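# Range Numbers and Other Fairy Tales

Every spring the electric motorcycle companies send out the same press release with a new number in it. This March it was Stemau, with a street bike that will go 200 miles on a charge. I read all the way down to the footnote, and the footnote said city riding, mild weather, rider of unstated weight. I ride to work on a highway, and I weigh what I weigh.

I'm not against these bikes. I've owned one for 2 years, a Pridov, and I still like how it pulls away from a light. What I'm tired of is being sold a test result as if it were a promise. A gas bike's mileage figure is off too, but when you're wrong on a gas bike you stop for five minutes and buy your way out of it. On mine I once sat behind a feed store for most of an afternoon, sharing an outlet with a soda machine.

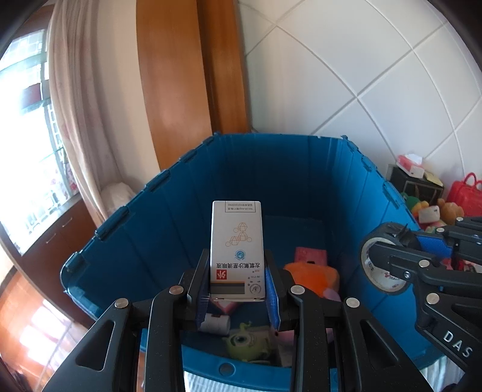
*A carton of levofloxacin eye drops, held upright.*

The racing makes it worse. Temham put a team on a hill course, set a good time, and has been using it in ads ever since. Fine, they earned it. But that bike ran a few miles with a fresh pack, a crew, and a trailer to ride home on. What does that tell me about the commuter model they sell with a smaller battery and a different motor? The ads put the two bikes side by side and let you connect them yourself. I asked the dealer which parts the two had in common and he said "the philosophy."

Then there's the replacement pack. Antwi, which makes the packs for my bike, quoted me $3694, and that didn't include labor. The salesman had told me I would never need one. He may be right, but he won't be the one paying if he isn't. When I asked for the warranty terms in writing I got a brochure with a sunset on it. The real terms came by mail, and they cover the pack until it drops below a level that only a dealer's computer can measure, at a dealer's hourly rate.

Ah-rin Lim, who I ride with on weekends, thinks I'm being a crank. Her argument is that early buyers always overpay and that somebody has to go first. I've heard this from people selling me things since I was nineteen. I notice it's always me who is invited to go first. She also says range worry goes away after a few months, and with her it did. She lives five miles from her job.

Meenakshi Upadhyay has a better argument. She fixes bikes for a living and says that nearly all the electric ones she sees come in for tires, brakes, and bad connectors, the same small stuff as anything else. I believe her. I'd believe the companies more if they talked the way she does, and if they printed a highway figure at a steady 70 in the same size type as the big one.

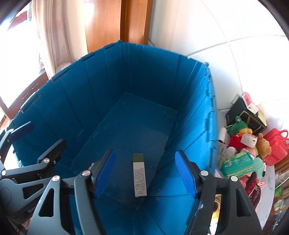

Spec sheets are where I'd start, if anybody in the business wants my money again. Put the test speed next to the range. Put the pack price next to the bike price. Say how long a charge takes from a plain wall outlet, because that's what most of us have in the garage. As it stands the type is no easier on me than the lines on that tall white box with the dark green top, which are too small to read, and I don't plan to ride the box to work. Until a company does this I'm treating every range claim as the best day anyone ever had on the bike. I'll cut it by a third before I plan a trip, and I'm keeping the old gas twin under its cover for anything that involves a mountain.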